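Care of the brown sofa in the Lougher common room
Posted Friday by Dwynwen Parry

Residents are asked to keep the brown sofa clear of cloths and other small articles when leaving the room. 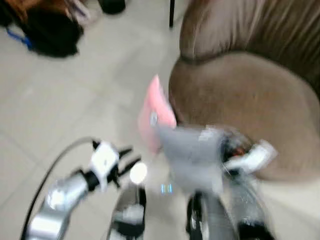
Upholstery should be wiped with a clean, dry cloth only. Sprays are not permitted on the armrests.

kastonow4
I must disagree. A dry cloth does nothing for marks on the arms. A slightly damp one should be allowed.

Brirum20
The previous sofa was ruined by damp cloths – I would support the rule as written.

kastonow4
That sofa was left wet overnight, a separate matter.

Dwynwen Parry
Both views are noted. The rule stands until July. Please report marks to the office before 4.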